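Projektbericht: Kleine Holzbrettchen als Lernmaterial
Wahlpflichtkurs Werken und Gestalten, Schule Mutberg

1. Ausgangslage

Unser Kurs sollte im zweiten Halbjahr ein Produkt planen, das in einer Kita gebraucht werden kann. Die Kita Brulldale hatte uns eine Wunschliste gegeben. Darauf standen Legespiele, ein Kalender und Brettchen zum Ordnen und Zuordnen. Wir haben uns für die Brettchen entschieden. Sie lassen sich mit einfachen Werkzeugen herstellen und man kann Fehler ausbessern, ohne von vorne anzufangen.

Das Holz stammt aus Resten der Tischlerei Gastivthorpe. Die Stücke waren unterschiedlich lang und hatten zum Teil raue Kanten. Wir mussten deshalb zuerst sortieren, was brauchbar war. Stücke mit Ästen am Rand haben wir zurückgelegt, weil sie beim Bohren leicht ausreißen.

2. Arbeitsplatz

Gearbeitet wurde auf einer Holzplatte mit einem großen Bogen weißem Papier darauf. Das Papier hatten wir zuerst nur wegen der Farbe benutzt. Später haben wir es behalten, denn auf hellem Grund sieht man Bleistiftstriche und Schleifstaub besser. Ein Nachteil ist, dass ein Brettchen auf dem Papier leichter wegrutscht als auf dem blanken Holz. Bei feinen Markierungen muss man es festhalten.
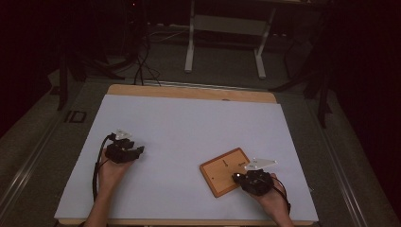 Die Ecken werden vor dem Beschriften gerundet. Beim ersten Versuch hatten wir es umgekehrt gemacht und beim Schleifen einen Teil der Schrift wieder entfernt. Seitdem gilt bei uns die Reihenfolge: sägen, Ecken runden, Flächen schleifen, markieren, beschriften.

3. Markierungen

Am Anfang wollten wir Bilder aufmalen. Die Kita hat uns davon abgeraten, damit die Brettchen für verschiedene Aufgaben verwendet werden können. Wir haben uns auf kurze Striche, Punkte und kleine Beschriftungen von Hand geeinigt. Schwarz war am besten zu erkennen, auch auf Holz mit kräftiger Maserung.

Schwierig war die Größe der Schrift. Zu große Buchstaben sehen unruhig aus, zu kleine kann man aus der Entfernung nicht lesen. Wir haben die Beschriftung deshalb klein gelassen - sie ist für die Erwachsenen gedacht, nicht für die Kinder.

4. Zeit und Material

Für Planung und Herstellung hatten wir 6 Wochen, davon gingen 2 für das Sortieren und die Probestücke weg. Das war mehr als geplant. Schleifpapier haben wir zweimal nachgekauft. Als Oberflächenschutz wurde das Wachs Qaisi ausprobiert, aber nur an einem Reststück. Ob die Markierungen darunter auf Dauer halten, wissen wir noch nicht.

5. Was wir ändern würden

Wir würden früher eine Schablone für die Eckenrundung bauen. Ohne Schablone sind die Radien verschieden ausgefallen, und das fällt auf, sobald zwei Brettchen nebeneinander liegen. Außerdem sollte das Papier an den Rändern festgeklebt werden. Im Mai geht eine erste Auswahl zur Probe an die Kita, danach entscheiden wir über die Zahl der endgültigen Stücke.

Schule Mutberg - Fachbereich Werken | Kontakt | Impressum | Nach oben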